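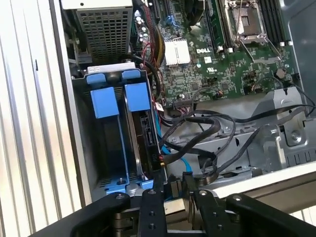 Should you finish a book you've stopped enjoying?

Only if somebody is paying you to. Otherwise put it down, tonight if you like, and don't write the guilty little post about it afterwards.

I've been meaning to get this down for ages and I've got an hour before the library shuts, so forgive the state of it. 2 May 2018, rain, Skutham, the table by the large print.

I used to finish everything. Point of pride. School did it to me I think, or my mum, who finished food and jumpers and books with the same set jaw. A book was a promise. You opened it, you'd said you would, so you did. I got through an 1169 page family saga that way, one whole November, and what I remember is a grain merchant and a lot of weather. Could not tell you one person's name in it. I do remember being cross on the bus.

And the thing is I read less that month than any month before or since. Obviously. I didn't want to pick the thing up, so I didn't pick anything up. I watched programmes about houses. That's what dutiful reading does, it squats in the doorway and nothing else can get in.

People say, but what if it gets good. It might! Some do. I nearly gave up on my favourite novel of all time at page 87, there's a long bit about drains, and a friend told me to hang on and I did and I'm grateful. So fine, that's one against me. But I didn't hang on out of duty, I hung on becuase someone I trust had her hand on my arm. Different thing altogether. If someone you love says wait, wait. If it's only the back cover saying it, you're free to go.
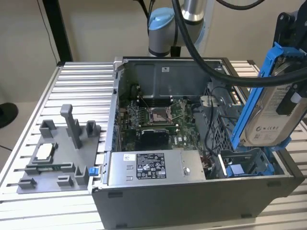
The other argument, the one I get more of, is respect. The author worked for years and you can't give them a week? Well. I've had the same said to me about a wedding cake. Respect is reading it properly while you're reading it. Not skimming, not one eye on the telly. I'd rather give a book forty honest pages than four hundred resentful ones, and if I'd written it I'd rather be given them too. Nobody's grateful for a reader who is only there for the last page so she can tick it off.

Which brings me to ticking off. The reading targets. I did one of those for 2 years, on Wetano, where you get the little shelf that fills up and a badge at the end. I started choosing thin books. Truly. Stood in the shop weighing them in my hand like courgettes. Poetry pamphlets, a thing about owls. I liked the owls but I chose it for its spine. When I caught myself counting a recipe booklet I deleted the whole account, badge and all, and felt lighter for about a day and then bereft, and then I read the second Guretti book start to finish on a Sunday and it was 600 odd pages and I never looked at the number till I shut it.

I should say I don't get rid of the ones I abandon. They go on the bottom shelf, bookmark still in. Some of them I've gone back to years later and it was me that had been wrong, not the book. Wrong age, wrong winter. You can't read about a marriage ending when you're planning one, or I couldn't. Came back to it and sat on the stairs with my coat on. If I'd forced it first time round I'd have finished it, disliked it, given it to Wegener's for their 50p box and that would've been that. Leaving it half read was what kept it for me.

There are books down there I won't go back to. Most of them, probaby. The catalogue here says I've borrowed 1473 since they went over to the plastic cards, and it has no idea which ones I finished. It just says returned. I find that very restful.

They're putting the chairs up. I've got a novel in my bag I'm ninety pages into and not sure of, set on a ferry, too many cousins. I'll give it the bus home.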